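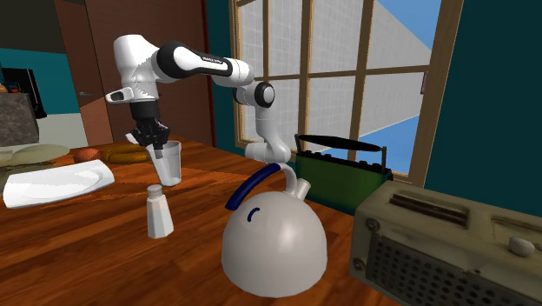
Fui ao dia aberto da Proston a convite da Rakiya Oyelaran, que sabe bem o que penso destas coisas. Éramos 34 numa sala com cadeiras para metade, e a demonstração, anunciada como «o robô na sua cozinha», passou-se toda em simulação, num ecrã.

O braço pega num copo de vidro e levanta-o um pouco acima da mesa, com os dedos metidos para dentro da borda. Eu não bebia daquele copo. E logo por baixo está o saleiro, o que me pareceu um sítio esquisito para passar com vidro. Perguntei se o software, a que chamam Varnumov, sabia que o saleiro lá estava. Responderam-me que a mesa inteira é conhecida de antemão. Pois. A minha não é.

A Tamunoemi Ogunleye, que apresentava, foi simpática e falou em 107 ensaios, sempre no computador. Quantos correram mal não disse – e eu perguntei duas vezes. O braço a sério fica para maio, se houver sala.

Reconheço que a cozinha está bem feita, com reflexos no tampo e tudo. Gostei do rádio velho. Em maio volto e levo um copo dos meus, dos fininhos.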